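Gremero bench cell: frequently asked questions

Last revised March 4, 2019. Maintained by Cormac Tierney, Jultinthorpe workshop.

Do I really have to do the weekly check?

Yes. The handbook from Nic Giolla says the cell is "largely self-maintaining". I have looked after it through 200 shifts and I would like to meet whoever wrote that.

What does the check involve?

Power down, wait for the brakes, then go over the gripper with a torch. Look between the finger segments, where lint packs in. Pull it out with plastic tweezers, never a blade. After that, run the open and close cycle six times with nothing in the fingers and listen. A click on closing usually means a loose fingertip screw. Snug it up by hand and run the cycle again.

The brochure says the wiping routine cleans the table to a finished standard. Does it?

I have my doubts. The routine is good at covering ground, and it will do the same stroke all day without complaining. Whether the table is fit for the next job is a separate matter, and the cell has no way of judging it. It logs "complete" when the arm reaches the end of the path. Look at the surface yourself before you sign anything.

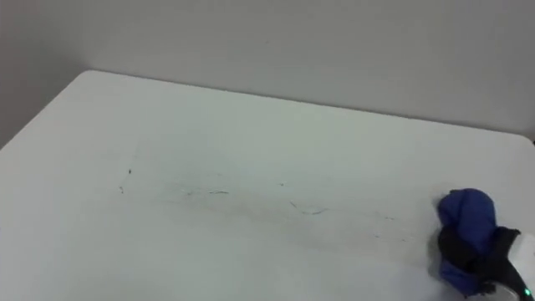

Blue cloth in the gripper, with smudges and small dark marks on the white top.

The log entry only tells you where the arm has been. Crouch down and look along the table from the side, as grey smears are easy to miss from standing height.

Which cloth should I load?

A clean one, the plain kind from the stores cupboard. Brasunia sell a fitted pad at a price I can't defend, and in our August trial I couldn't pick its results from the ordinary cloth's. Peadar Ní Chonaill disagrees and is welcome to buy her own.

How do I set the wiping height?

Jog the arm down until the cloth just drags, then save the point as position 103. Don't copy the value from another bench. Tables differ, and so does the way a cloth bunches up in the fingers. If the arm faults on force, raise it a touch and try again.

Can I turn up the grip force if the cloth slips?

You can go up to 5 on the panel. Past that you are wearing out the finger pads to fix a cloth that was loaded badly. Reload it first.

There's a green light on the arm. Is it safe to reach in?

Don't take a light's word for it. On our cell, green means the controller is happy, and the controller has no opinion on your fingers. Lock out at the wall isolator before you put a hand near the gripper.

Will the next software update fix the cleaning?

So I've been told, twice - ask me again after it's installed.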